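4.3 Unintended Release and Contact Faults

The produce-handling trials used the Sarkau task set, in which a legged humanoid works among fruit, greenery and slatted wooden crates. Of the 2421 logged episodes, 300 were set aside for manual review after the fault monitor raised at least one flag. Reviewers assigned each flagged episode to one of three classes: release without command, contact outside the planned region, or loss of hand state. The labels follow the scheme used in the February pilot.

Release without command was the most damaging class. The Rusteo grasp controller closes the hand until motor current passes a threshold and then holds position. With rigid objects this was adequate. With grape bunches the berries shifted under load, the current fell below the threshold, and the controller read the drop as an empty hand and opened it.

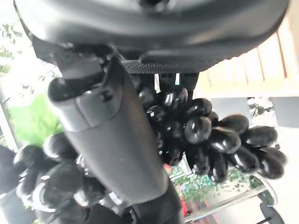
Wrist-view data were of limited help in detecting the shift. At close range the finger covers part of the bunch, and nearer fruit is often too blurred for the segmentation step, which merged separate bunches into one region. The estimated center of the grasp then moved toward the wrong bunch. Lowering the current threshold reduced false releases but increased the number of crushed berries, and the change was not kept.

Contact outside the planned region arose mainly in transfers over crates. The Strickland planner treats a crate as an open box with known walls and does not model its contents. Clearance is computed from the rim to the lowest point of the held object, so fruit already in the crate is invisible to the collision check.
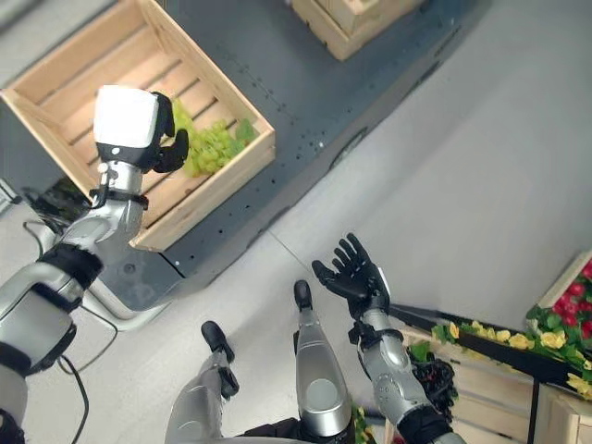 Figure 5. Left hand holding a white block over a crate that contains green grapes; right hand open.

If a false release occurs during such a transfer, the two faults combine and the object falls onto the produce. The existing safety stop does not prevent this. It halts both arms on unexpected joint torque, and a dropped object produces a torque change only after it has left the hand. We therefore added a hold state to the Dadero supervisor. While the hand is over an occupied crate, an open command must be confirmed by 3 consecutive readings from the task layer, and a low-current reading alone cannot trigger it.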